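3.2 試料と手順

対象は家庭で使う敷き布の類。フェルト状のもの、平織り、パイルの3種に分けた。分類は見た目と手触りのみで、繊維組成の分析はしていない(今後の課題)。布はGrusauの生活用品店で4月に購入、同一ロットかどうかは未確認。各種22枚、計66枚。洗濯は家庭用の縦型機、標準コース、中性洗剤。柔軟剤なし。脱水後は平干し、室内。これを1サイクルとし、50サイクルまで繰り返した。

毛羽の評価は目視5段階。評価者は事前に見本布で練習を行なったが、段階2と3の境目は最後まで割れやすかった。一致しない場合は再評価、それでも割れたら低いほうを採用。厚さは中央と四隅で測り平均。端部は縫製の影響が大きいため、縁から一定の距離をとった。なおSkerkmontの先行調査では端部も含めており、値を直接くらべるのは難しい。

3.3 使用場面の聞き取り

布がどこに敷かれるかで傷み方が変わる。Sulemana地区の世帯に質問紙を2000部配布。設問は敷く場所、洗う頻度、捨てる目安の三つ。自由記述欄では「食卓」「作業机」が目立ち、床という回答は思ったより少ない。木の天板に直接敷く例が多く、滑り、ずれへの不満も多数。白い布は汚れが目立つので早めに洗う、という記述がくり返し出てくる。逆に、白いほうが清潔かどうか分かるから選ぶという声もあり、色と洗濯頻度の関係は単純ではなさそう。図2に、木の天板に置いた白いフェルト状の布の例をを示す。

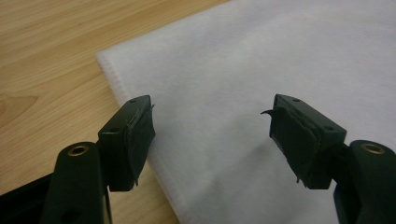

図2 明るい色の木製天板に置いた白いフェルト状の布。

捨てる目安については「薄くなったら」「毛玉」「なんとなく」。最後のものが意外に多く、集計では「基準なし」にまとめた。Vakus式の摩耗区分にあてはめる案も検討したが、回答の粒度が粗く断念。洗う頻度は季節で変わるとの指摘もあり、質問紙の時期が偏っている点は割り引いて読む必要がある。集計表は付録B。次節では、目視段階と厚さの変化の対応をみる。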